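Drerthorpe Kitchen Fittings Word List

Version 2

A word list and small text collection covering the names people use for the fixed parts of a domestic kitchen: worktops, wall units, hobs, knobs, hinges, plinths and so on. It was put together for translators and for people who write fitting instructions and parts catalogues.

Maintainer: Senyo Akolgo
Contributors: Gordon Carrier, Prasetyo Pillai, Nkrumah Ayaaba
Last updated: 16 July 2021

What is in the folder

terms.csv holds the main list, one term per row. There are 142 terms in this version.
variants.csv holds regional and trade variants, linked to the main list by term number.
sentences.txt holds 100 sample sentences taken from fitting notes written by the contributors.
changes.txt is the change log.
All files are UTF-8 with Unix line endings. The separator in the two CSV files is a semicolon, as many of the definitions contain commas.

Columns in terms.csv

id: a whole number. Numbers are never reused, so there are gaps.
term: the preferred British term, in lower case, singular.
part_of: the id of the larger item the part belongs to, or blank.
definition: one sentence, no full stop at the end.
us_term: the usual American term where it differs.
note: anything else. Often blank.

How terms were chosen

Gordon went through his own fitting notes and pulled out every noun that named a part. Prasetyo did the same with the old Flistthorpe parts catalogue, which we have permission to use for single words but not for whole entries. The two lists were merged and duplicates removed by hand. Where the sources disagreed, the term used in the fitting notes was kept and the other went into variants.csv.

Appliances are included only where a fitter has to deal with them. Hobs, ovens and extractor hoods are in. Kettles, toasters and coffee machines stand on the worktop and are left out, apart from built-in models, which have a single entry under "built-in appliance".

Hob terms gave the most trouble. "Ring", "burner" and "plate" are used loosely in speech, so we settled on "burner" for gas and "plate" for solid electric. The grate over a gas burner is a "pan support" in the main list and a "grate" in the variants. The strip that carries the knobs is the "control panel", whether it sits on the front edge or on the top surface.
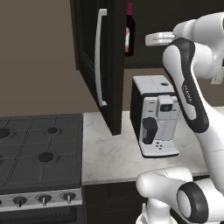
Known problems

The entries for corner units are thin. Kojo Appiah has offered to look at them in October.
"Cupboard", "cabinet" and "unit" are not kept apart properly in sentences.txt. In terms.csv we use "unit" for anything fixed and "cupboard" only inside definitions.
Two rows in variants.csv point to a term that was removed. They do no harm, but a strict import will reject them. Delete ids 2 and 31 from the variants file if this affects you.
The American terms were checked by one person only.

Using the list

The CSV files open in any spreadsheet program. Choose semicolon as the separator and set the id column to text, or the leading zeros will be lost. The Osei import script also reads them without changes. Grollelel needs the note column removed first.

Licence

Free to use, copy and change, including for paid work. Please keep the names of the contributors with the files. The catalogue words taken from Flistthorpe may be used as part of the list but not published separately under that name.

Corrections

Send corrections to Senyo with the id of the term and the source you are relying on. Suggestions for new terms need at least one sample sentence.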